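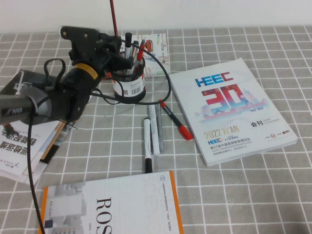
Gripper trial catch-up - minutes

January 10, 2026, Trarneck back office. Started late, Yung-ching on a train for the first bit.

Present: Mei-kuen Fung (notes), Yung-ching Liu (by phone, then in person)
Apologies: none recieved

1. Matters from November

Spare fingertips - came, wrong size, sent back. Replacements still with Nernport. Yung-ching to ring them again.

Controller firmware - done on the Merik box. Peng box left as is for now so we have something to compare against.

2. Pen task, where we are

Task as agreed: markers on the cloth, pick one, put it in the mesh holder, let go, back off. Red caps and black caps both in use. Slim grey one kept in as the awkward case.

50 goes per controller was the plan. Merik finished. Peng stopped at 8, see item 3.

Merik results: fine on the fatter barrels. Slim one slips in the fingers when picked near the end. Picked at the middle it holds but comes in tilted and catches the rim. MF thinks closing force set too low, YL thinks it's the pads. Not settled. Agreed to change one thing at a time - pads first.

Diagonal markers are slower. Wrist turns the long way round on some approaches. YL has seen this before, joint limit set too tight in the config. To look at it Monday.

3. Peng controller

Stopped after 8 goes. Fault light, error 215, arm held position and would not take commands. Restarted twice, same again on the first close. Manual says 215 is a comms timeout on the gripper line. Could be the lead, could be the connector at the wrist. MF swapped the lead, no change. Connector not checked yet.

YL asked if we should just drop Peng. MF against - we've paid for the loan to the end of the month and the motion was smoother in the goes we did get. Keep it in, give it one more week.

4. Cables

Long discussion. The loose one off the gripper is the worry, it swings across the table near the holder. If it snags mid-move we lose the run and can't say which controller was at fault. Options:
- clip it along the arm, leave slack at the wrist
- shorter lead (Nernport quoted, YL has the email)
- sleeve over the lot

Clips to be tried first, cheap. Mustn't be pulled tight, wrist needs its full turn.

5. Books and catalogue on the table

MF wants the flat stuff kept in: HEEC show catalogue, the ROS book, booklets. Camera has been picking up the edge of white covers as a marker, and that is worth knowing. YL would prefer a bare cloth for the controller comparison and clutter as a separate run after. Agreed YL's way, but do both before the pads get changed over.

Cloth grid stays. Handy for putting things back in the same place between goes.

6. Scoring

Drop = fail. Leaning in the holder = pass. On the rim and not in = fail, even if it falls in later on its own. Yung-ching to re-mark the Merik sheet on this basis, 5 entries are down as "sort of".

Actions
YL - ring Nernport re fingertips
YL - joint limit in config
YL - re-mark Merik sheet
MF - wrist connector on Peng, then restart the count from zero
MF - buy clips, fit them
Both - write up pad change before anyone touches closing force

7. AOB

Power strip under the bench needs moving, keeps getting kicked. Mei-kuen to do it when fitting the clips.

Next meeting - same room, once Peng is either running or defintely not.

We use cookies to make this site work and to see which pages get read. Accept all | Manage settings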